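Progress report to the fund manager, second period
Reusable Lunchware Pilot, Numside and Ouellet sites
Prepared by Darcy Grewal, with figures from Paweena Mahawong

You asked for a plain account of whether the pilot is doing what the application said it would. My answer for this period is that I don't know yet, and I'm wary of the parts of our own data that suggest I should.

1. Uptake

The application promised that 2000 lunches would go out in reusable ware by the end of the second period. The Ouellet kitchen says we have passed that mark. I would treat the claim with caution. The tally is kept at the serving counter and records what was handed over, so a bowl that goes out, gets rinsed in an office sink and is refilled from home never shows up again, while a bowl taken out and abandoned on a windowsill scores as a success. Ratree Pongsiri has argued for counting returns instead. I agree with her and we'll change over next period, which will make the numbers look worse.

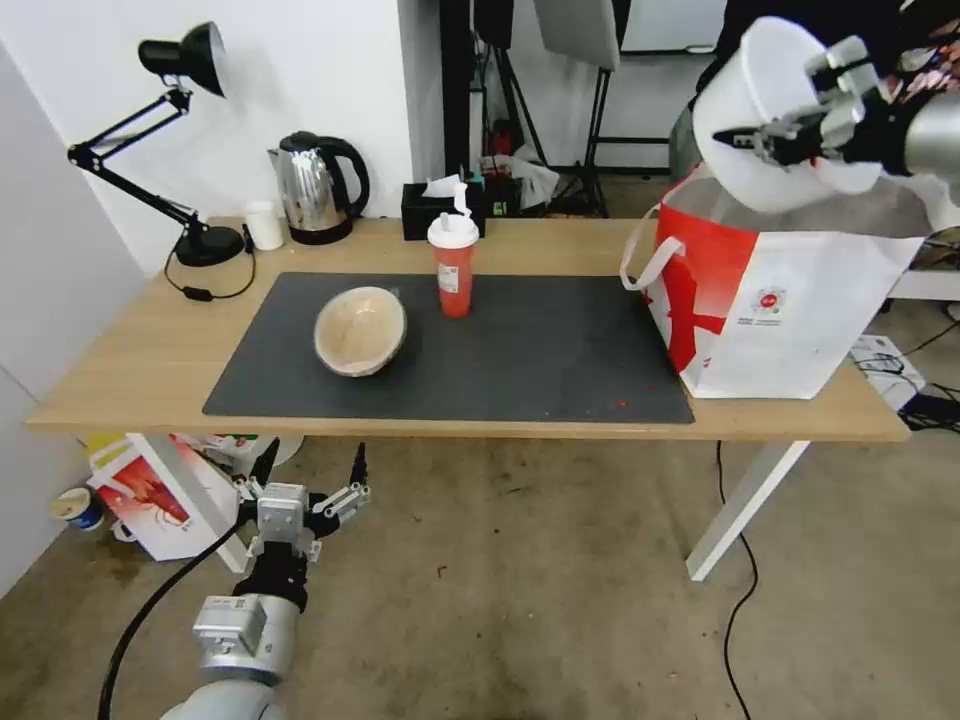
Bowl, lidded tumbler and carry bag at desk height.

The loan agreement with Nostard covers the bowls but leaves the cups out. We found this clause late, and the cups have been charged to the contingency line. It can absorb them for now.

2. Washing

Washing was meant to be the simple part. Zanitz quoted for a daily pickup at both sites and has mostly done it, though "daily" has turned out to exclude any day the Numside loading dock is closed. Stacks then sit overnight and the morning crew gets the complaints. Pongsak Rattanakul has asked for a standing arrangement with the dock office. He was told it would be looked into, in the same words we were given last period.

I'm also unconvinced by the water figures in the supplier's summary. They compare a full machine load with a single bowl washed under a running tap, a comparison that flatters the machine about as much as any could. We haven't repeated them here and would ask that they not be quoted from earlier drafts.
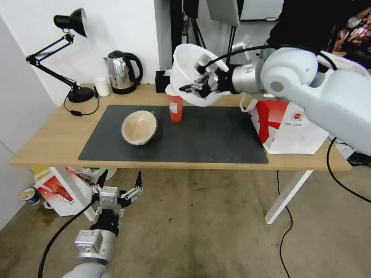 Bowls and a red cup on a desk.

3. Staff survey

Giang Lâm ran the survey in December and had 59 replies. Most were favourable. I'd point out that the survey was handed out at the return shelf, to people who were at that moment returning a bowl, and it would be odd if they disliked the program. The written comments were more useful. Several people said the portion looks smaller in the reusable bowl, and one person objected at length to the colour. A few asked whether they could keep using their own containers, something our posters had managed to imply was against the rules. The posters have come down.

There was also a question about flavour carrying over from curry days. We have no data on this and I won't guess.

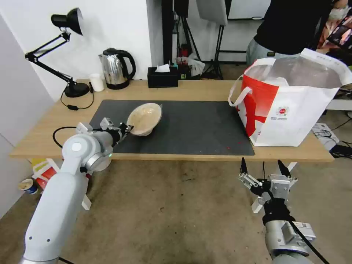 Desk with dark grey mat.

4. Spending

We are under budget, and I'd rather you didn't read that as thrift. The part-time coordinator position at Ouellet went unfilled for most of the period, and the unspent wages account for nearly all of the difference. The work was done anyway by kitchen staff on top of their own jobs. If the program is renewed on the strength of this period's costs, it will be renewed at a price it can't be run for.

Carry bags cost more than forecast. They were added after the application at the request of the Numside tenants, and I have yet to see evidence that anyone reuses them.
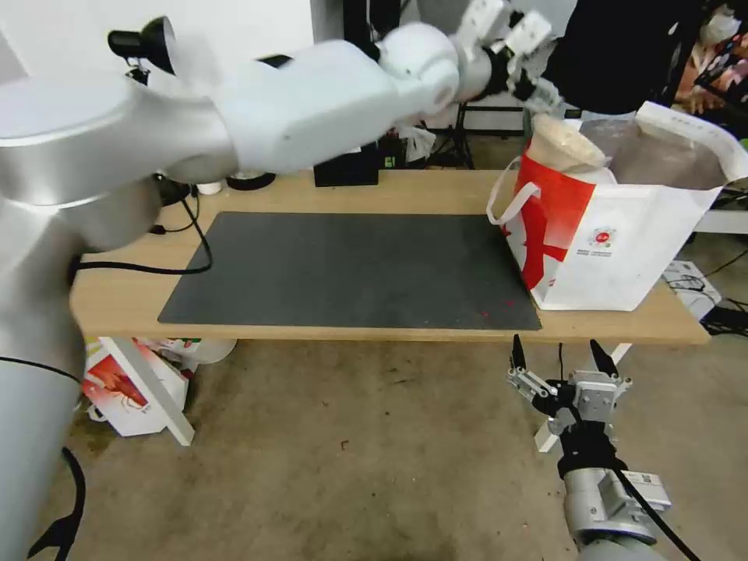
White and red carry bag with rope handle.

5. Next period

We will switch to counting returns at both sites, rerun the survey with people who don't use the program, and get a written pickup schedule out of Zanitz. Up to 3 further floors at Numside have asked to join. I've told them to wait until the return counts are in.

The coordinator position has been readvertised at the higher rate. We need your approval of the revised wage line before an offer can be made, and the form is attached to the covering email.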